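Lilano dinner plate, white with black rim
Reviewed by Aparecida Figueiredo
August 5, 2019

I did not want to like these plates, and after two months I'm still not sure I do. The Lilano has been all over the housewares blogs since June, and everybody seems to have been sent the same talking points. "Restaurant look at home." Well, restaurants I eat in use whatever stacks. I paid for mine at Holanda, full price, a box of 2, and nobody sent me anything.

So what do you get? A round, shallow plate with a thin black line around the outside. I'll give them the line. It is neat, it goes all the way around without a wobble on both of mine, and it does a real job if your table is white. My old Bratum plates are plain white and on a white surface they more or less vanish.

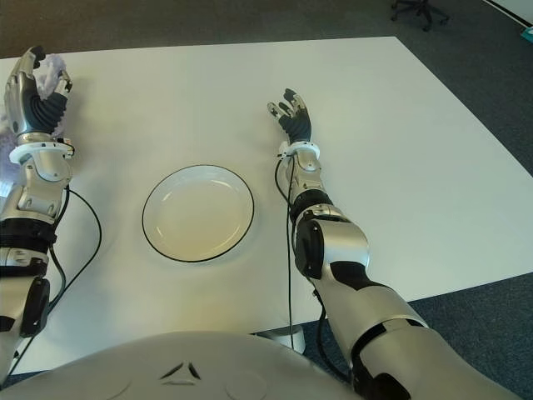 White plate, thin black rim, white tabletop.

The box says the rim is good for 500 dishwasher cycles. I have no way of checking that and I doubt you do either. Mine have been through the machine most nights and I can't see any fading yet, but two months proves very little. I had a mug once with a painted edge that looked perfect until its first birthday and then went gray in a matter of weeks. Ask me again next summer.

Now the shallowness. In the store it looks elegant. At dinner it means gravy creeps up toward the border and peas go wherever they please. For toast, a sandwich or a slice of cake, no complaints. For anything with sauce I reach for a Bratum every time, and I suspect most people will end up doing the same with whatever they already own. 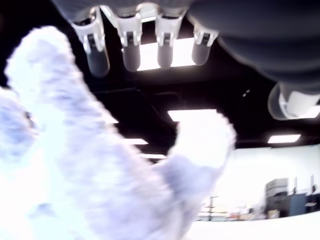 Cleaning by hand is easy enough. Egg comes off with a soft sponge. There is a slight edge where the raised border meets the flat middle, and dried oatmeal likes to sit in it, so go around that part twice. The leaflet warns against scouring pads, which makes me wonder a little about those 500 cycles.

Stacking is fine. They don't rock, and they take up less height in the cabinet than the Bratum ones – a point in their favor if your shelves are as tight as mine.
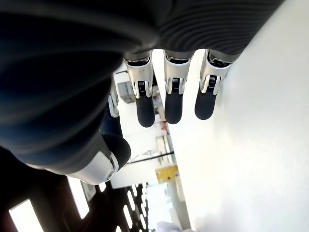
I also looked at the Skillix version, same idea with a wider border, and put it back. It felt heavy in the hand and there was even less room for food.

Would I buy the Lilano again? On sale, for lunches, yes. At full price, no. If you have decent white plates already, keep them and spend the money on dinner.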